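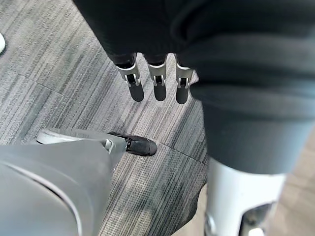 Teleoperation flatters the operator. At Renodell we logged 261 demonstrations by remote control and six by hand-guiding the arm, and the six were slower but cleaner – fewer pauses, less correction at the grasp. I would collect fewer and reject more.

Comments

Nidia: Six is too few to compare.

Bohdana V.: Agreed on pauses. Ours come from lag.

Recent
Huanca: notes on joint limits
Trimming idle time from demonstrations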